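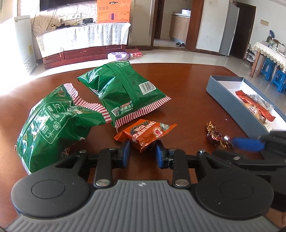

*small orange snack packet, table*

**Mudgway Alumni Board > Chapter Business > Class notes going online only??**

**inese_adomaitis** wrote:

Did everyone get the email from the alumni office? Spring magazine is the last one with printed class notes. After that it's all on Brikano, you make a login and post your own.

Not thrilled. My mother (also Mudgway) reads the class notes first, then the obits, then throws the rest out. She is not going to make a login.

Anyone know if this is final or if they're still taking comments

---

**jlaur** wrote:

Final as far as I know. Brikano contract got signed in April.

And I'm fine with it. Last issue had 13 pages of notes and my year got one line. One. Sent in a whole paragraph about the clinic opening and they cut it to "Justinas Laur has moved."

---

**inese_adomaitis** wrote:

lol ok that's bad

But at least people saw it. Who's going to go log in somewhere to find out you moved

---

**Rimantas R.** wrote:

Dues are 30 dollars a year. The magazine is what I get for that. I don't go to homecoming, too far, I don't use the library card. If the notes go then what's left is donor lists and a picture of the new parking structure.

Wrote to the office and said so. Got a form reply.

---

**triinm** wrote:

Was on the call with the office so I can fill in a little

- magazine itself is NOT going away, still two issues
- class notes move to Brikano, open to anyone who graduated, dues or no dues
- obituaries stay in print (people yelled)
- old class notes get scanned "eventually." no date

They said printing and mailing the notes section is a big chunk of the cost. Didn't give a number when asked. I asked twice.

---

**jlaur** wrote:

> open to anyone who graduated, dues or no dues

See this is the good part. Half my class never paid dues. I'd like to know what they're up to too

---

**Rimantas R.** wrote:

Then why am I paying

---

**jlaur** wrote:

Scholarship fund? Thats where most of it goes. It's on the back of the card they send.

---

**Rimantas R.** wrote:

I give to the scholarship seperately. Always have. Dues are dues.

---

**IevaK** wrote:

Class agent here, 17 years of doing this. Few things.

People do not send in their own notes. They just don't. I call them. I get a wedding out of one person and a retirement out of another and somebody's kid got into vet school, and I type it up and send it. If it's self-serve you'll get the same 2 people posting vacation news and everyone else goes quiet.

Asked the office what class agents do now. Answer was we would be "community hosts" on Brikano. No idea what that is. Neither did the young man on the phone.

Ieva Kazlauskienė

---

**triinm** wrote:

Ieva can you still post for other people? I thought the host accounts could do that

---

**IevaK** wrote:

Supposedly. With their permission, through a button they have to click in an email. So now I call them, type it up, and then call them again about the button.

---

**jlaur** wrote:

ok that part is dumb, agreed

Still think online wins though. You can put photos up. You can fix a mistake the same day. They had my cousin down as deceased for an entire issue

---

**inese_adomaitis** wrote:

Could a chapter just print its own? Like we take what's on Brikano twice a year, lay it out on a few sheets, mail it to whoever asks for paper. Our list isn't that long. I'd do the envelopes

---

**triinm** wrote:

Need to check the terms. I think stuff posted there is members only, so reprinting might be a problem. Or not, if it only goes to alumni. Will ask.

The nursing school alumni do something like this, I think they use Fatadard for the layout. Free up to a certain size. Clunky but it works.

---

**Rimantas R.** wrote:

I would pay for that. Would pay the chapter instead of the office, gladly.

---

**jlaur** wrote:

Please dont turn this into a dues boycott, we did that over the mascot and it got us nowhere

---

**Rimantas R.** wrote:

The mascot was a different matter and I was right about it.

---

**IevaK** wrote:

Inese, yes to the paper version. I'd rather send my notes to you than fight with the button. Give me a deadline and I'll work to it, I'm no good without one.

Want large type. Want maiden names in parentheses like the magazine does, otherwise none of my class can tell who's who.

---

**inese_adomaitis** wrote:

Maiden names yes. Large type yes

No deadline till Triin hears back about the terms. I'll start a new thread for it so this one can stay for complaining

---

**triinm** wrote:

Sent the question in just now. Sunday, June 9, 2024, so don't expect anything before the office opens. Will post whatever they say, word for word.

---

**jlaur** wrote:

put my clinic in the first one. whole paragraph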